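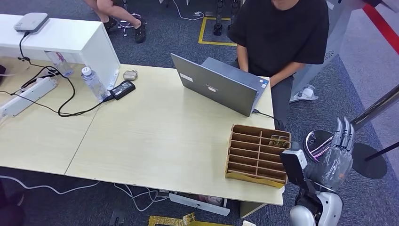
Session 2 covers the workspace and the first placing task. Most of the trouble people had in the first session came from the table, so we start there. The bench is two panels pushed together, and the seam between them runs at an angle to anyone standing at the front. Any part that slides across that seam can catch on it, so all picking and placing in this course is done on one panel only. The cardboard organizer goes on the right-hand panel, within reach of the hand, with the yellow strip along its front edge. The small gold-colored packet in the upper right compartment is the kind of object we will use as a target. Laptop, power adapter, power strip and water bottles all share the same table, and you need to know where each one is before you enable the arm.

Before you start

Read the Randirex controller sheet from session 1 again. Bring your own laptop with the Orska package installed. The workshop network is slow in the evening, so install it at home. If you use a shared laptop from the Hamel shelf, log out of the previous user's project first. Your calibration file gets saved into whatever project is open.

Table layout

Keep power on the left and work on the right. The laptop cable should leave the table on the side away from the hand. Loops of cable on the left panel are acceptable for a short session, but they must not cross the seam. Cables under the table are a separate problem. Push them back toward the wall side before you pull up a chair.

Drinks stay capped and stay on the left panel. Move them to the shelf if you are working with the arm at full extension.

Stay outside the yellow floor marking when a stand is set up inside it, even if that stand is switched off.

Making the organizer

Cut the dividers from single-wall cardboard. Slot each divider to half its height and interlock them. Glue the outer wall last. Compartments should be narrow enough that a packet stands or leans instead of lying flat, but wide enough to take the fingertips on both sides. Test this with your own fingers first and then with the hand powered off.

Put tape along the front edge. Plain brown cardboard on a light table gives a weak edge at low light, and the strip gives the software a line to find. It also shows you at a glance which way the tray is facing. Several trays at the Rakdale workshop were built without it and two of them were used backwards for a whole evening.

If the tray slides, fix it with a folded piece of tape under each corner. Do not clamp it. A clamp is hard, and the fingers will hit it sooner or later.

Rest position of the hand

Between runs, park the hand beside the tray with the fingers pointing up. In this position the fingertips are clear of the table and the wrist carries very little load. It also lets you see all the finger joints. Check them for loose screws and for bits of cardboard.

The other reason for a fixed rest position is that the software assumes it. If you stop a run by hand, return to rest before you press start again. The first move after start is always measured from rest, and if the hand is somewhere else, the arm will take a path you did not plan.

Exercise

Work in pairs. One person sits at the laptop behind the table and the other stands by the stop button. Change places halfway through.

Set the tray square to the front edge of the table. Mark its corners with pencil.

Run the calibration routine and save the file under your own name.

Place a packet in the upper right compartment by hand. Run the pick with the speed at the lowest setting. Write down whether the fingers touched the divider.

Repeat with the packet in the lower left compartment. This is usually harder on a right-side setup, as the wrist has to turn further to reach over the rows.

Move the tray 2 cm to the left and run both picks again without recalibrating. Record what changed.

Common faults

Fingers close above the packet: the table height value is wrong. Measure to the panel you are working on. The two panels may not be level with each other.

Tray lifts with the packet: compartment too narrow, or glue left on the divider.

Hand stops partway and the laptop shows no error: check the adapter connection on the left panel first, then the strip.

For next Thursday

Bring your notes from the last step and the tray you built. We will use the same trays for sorting.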